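Pelbridge > Student Projects > Two-Arm Club > Report > Section 4

Search this report keyword or author Go

Print this page | E-mail this page

4. Setup and first trials

4.1 The cell

The club had one term to get two arms sharing a table. Most of February went on wiring. Turkico lent us the controller code from last year – old, badly commented, but it ran. We kept the base positions where they were and put all the effort into the planner and the teaching sessions. Two operators, one per arm. A third student on the log sheet, usually whoever had the latest class.

Black fabric walls on the enclosure, dark tabletop. The planner does not care about the walls but the color filter does, and the filter was our first headache. Bright targets were picked for that reason. The tight case is when both arms come in from opposite sides and the grippers end up almost touching over the table. Figure 1.

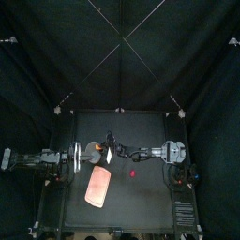
Lautaro Ibarra wrote in the margin of our first draft that we were treating collision as a planning problem when half of it was a talking problem, and that two operators who don't call out their moves will hit each other with any planner you like. We took the point. From the second week on, the rule was one word before every approach, "in" or "out", said loud.

4.2 Sessions

We logged 1828 attempts over the term. Of these 1279 were kept. The rest were dropped for a stalled joint, a missing camera stream or an operator who stopped half way and forgot to mark it. No attempt was dropped just for failing – failures stay in, they are flagged in the last column. A session was 110 minutes on paper, shorter in practice.

Operators teach from the wrist views and look up only to check the other arm. It is harder than it sounds. The near gripper takes up a lot of the picture and the far one moves against a dark background, so depth is mostly guessed from the shadows and from practise. New members tended to stop too early. Older members overshot.
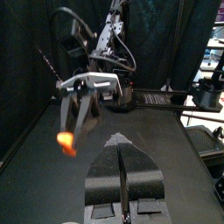 Fig. 2. Wrist view, far arm holding the orange piece.

We tried three hand-over rules. Rule A, the holding arm stays still and the free arm comes to it. Rule B, both move to a fixed meeting point. Rule C, free choice, operators decide. B looked best on the whiteboard and was the worst to run, becuase any small offset in one base shows up twice. A was slow and dependable. C depended on who was sitting down. After the Painemal workshop visit we dropped B completely and split the remaining time between the other two.

Cables were the other thing. Slack has to be long enough for the full reach and then it hangs in a loop when the arm folds back. A loop near the wrist can catch. Sameretti makes clips for this, we had 11 and needed more. Zip ties for the rest, checked at the start of each session.

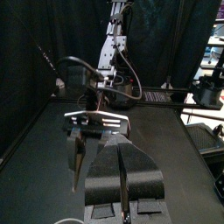
Fig. 3. Wrist view with the far arm's long black finger over the table; gray cable in a long arc beside the links.

4.3 Single-arm placing

Run as a baseline so we had something to compare the hand-overs with. One arm works, the other is parked up out of the way, same operator for the whole block.

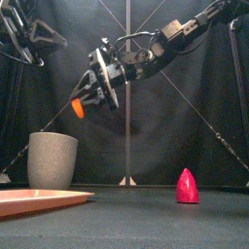
Placing errors fell into two groups, sideways misses and early releases. Sideways misses were mostly the operator, early releases mostly the gripper command arriving late and then twice. Height matters for both. With the orange piece hanging just under the fingertips and the gray cup low on the table, as in Figure 4, there is a fair drop if the fingers open at that point, so we asked operators to come down further before letting go. Some did. The block was repeated with the new instruction and the two sets are kept separate in the log, do not merge them.

Timing was done by hand for the first few sessions and from the log after that. The hand times run long. We left them out of the comparison in Section 5 and list them only in the appendix.

Print this page | E-mail this page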